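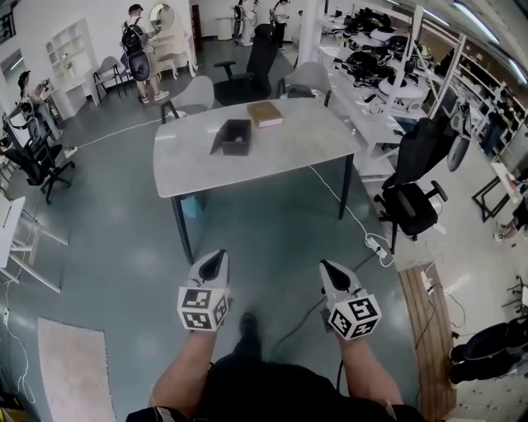 手持ちグリッパー作業の部屋づくり、うちのルールまとめ

最終更新 2025年1月21日

両手にグリッパーを持って、物をつかんだり置いたりする動きをロボット用に記録する。この作業を始めてしばらくたつのですが、うまくいかない日の原因って、だいたい部屋なんですよね(笑)。腕前とか機材の前に、床と机。というわけで、ふだん守っている決まりごとを書き出しておきます。規格書みたいな立派なものではなくて、台所に貼ってあるメモくらいのつもりで読んでください。

床のケーブル

まずはこれ! グリッパーを持っていると両手がふさがるし、目は手先ばかり見ているので、足もとは本当に見えません。電源コードもグリッパーから垂れる線も、始める前に一度ぜんぶ目でたどります。

・電源タップは歩く側に置かない。机の脚の内側か壁ぎわへ。
・机の下を通る線は面ファスナーで脚に留める。結束バンドだとほどくたびにハサミを探すことになるので、私はやめました。
・グリッパーの線は体の外側に流す。両腕の間に垂らすと、腕を交差させたときに必ず引っかかります。
・余った線を輪にして床に置きっぱなしにしない。つま先がきれいに入ります(経験者)。

養生テープで床に留めるのは、ツルツルの床ならアリ。ただし何週間も貼ったままだとベタベタが残って、はがすほうが大変です。うちは片づけのときに毎回はがすことにしました。残ってしまったら、ぬるま湯でしぼった布をしばらく載せておいて、プラスチックのヘラでそーっと。金ベラは床に傷がつくのでダメです。

机の上

机の縁から70ミリは何も置かない帯、と決めています。最初は「だいたい端っこは空けてね」と言っていたんですけど、人によって端っこの感覚がぜんぜん違う! マスキングテープで線を引いたら一発で通じました。数字にするって大事ですね。

載せる物は、その回で使う物だけ。飲み物は別の机です。フタ付きでも別の机。これは例外なしにしています。

それから見落としがちなのが天板の光り方。つるっとした天板は、照明の真下だと白く飛ぶことがあります。机を少しずらすだけで落ち着くことが多いので、照明を買い足す前にぜひ試してみてください。ランチョンマットを敷く手もありますが、つかんだときに一緒にずれるので、敷くなら裏に滑り止めを。

マーカーの手入れ

グリッパーに付いている白黒の四角い模様、あれは位置を読み取るための目印なので、汚れや折れがあると記録がガタガタになります。触るときは模様の面を持たない。置くときも模様を下にしない。これだけで寿命がずいぶん違います。

掃除は乾いたメガネ拭きで軽く。アルコールは印刷がにじむことがあるので、使うなら予備の紙で試してから。私は試さずにやって、ひとつダメにしました……。角がめくれてきたら貼り足さず、まるごと貼り替え。上から透明テープで押さえると光って読めなくなるので、これも禁止です。

予備はCullaの引き出しケース(うちではA4が折らずに入る段を使っています)に平らにしまっています。立てておくと反るんです、紙って。

爪の先も忘れずに。ゴムっぽい素材のものはホコリを集めるので、水で固くしぼった布で拭いて、乾かしてから使います。先のとがったタイプは、人に渡すとき包丁と同じで、先を自分のほうに向けて。口で「はい、渡します」と言ってから手を離すのもルールです。

まわりに人がいるとき

広い部屋を何人かで使っていると、後ろを通る人が必ずいます。作業中の人は振り向けないし、耳も意外とお留守なので、通る側が声をかける決まりにしました。「後ろ通ります」だけ。飲食店のアルバイトをしたことがある人は慣れていて上手です。

キャスター付きの椅子は、使わないなら別の机に寄せておきます。勝手に転がってくるわけじゃないんですが、後ずさりしたときに当たると、体ごと持っていかれます。

あと、人が映ることについて。記録にカメラを使うなら、部屋にいる人みんなに始める前に伝えること。入口に札を出しておくと、途中から来た人にもわかります。嫌だという人がいたら、その時間は別の角度にするか、時間をずらすか。ここはめんどくさがらないようにしています。名前の書いてある書類や、開いたままのノートパソコンも片づけておきましょうね。

休憩の話

腕、けっこう疲れます。400グラムの物でも、前に突き出して持ち続けるとずっしりくるので、重さの数字だけ見て油断しないように。肘を体に寄せて、机の高さのほうを合わせるのがコツです。肩が上がってきたら休憩のサイン。

以前、通しで2,952回ぶんの記録をとった仕事がありまして、後半になるほど動きが雑になっているのが、あとで見るとはっきりわかるんですよ。雑な回は結局とり直しなので、急いだぶんがまるまる損! それ以来、タイマーが鳴ったら途中でもグリッパーを置く、を守っています。置き場所は机の奥側、線は手前に垂らさない。

読者の方からのおたより

Roswitha Hollmannさんから「椅子に座ってやってもいいですか」とご質問をいただきました。いいと思います! ただ、立つ日と座る日をまぜると手もとの高さが変わるので、どちらだったかをメモに残しておくと、あとで助かります。

Henrik Hellwigさんは、机の下に落とした小物を拾い忘れない工夫として、使う小物の一覧を紙に書いて箱のフタに貼っているそうです。さっそくまねしました。うちは洗濯ばさみがよく行方不明になるので。

片づけの順番

1 グリッパーを置いて、線を抜く(コードではなくプラグを持って)
2 机の小物を一覧と照らし合わせる
3 床のテープをはがす
4 マーカーの面を見て、めくれがあればメモ
5 電源タップのスイッチを切る
6 椅子を戻す

2番を飛ばすと次の人が困るので、眠くてもやります。線の巻き方は8の字巻きがおすすめ。ぐるぐる巻きだとねじれがたまって、次に伸ばしたとき床で跳ねるんです。巻いた線はフックにかけて、どのグリッパー用か、マスキングテープの札を付けておいてください。

4月に机の配置を変える予定なので、そのときに70ミリの線の引き方をまた追記します。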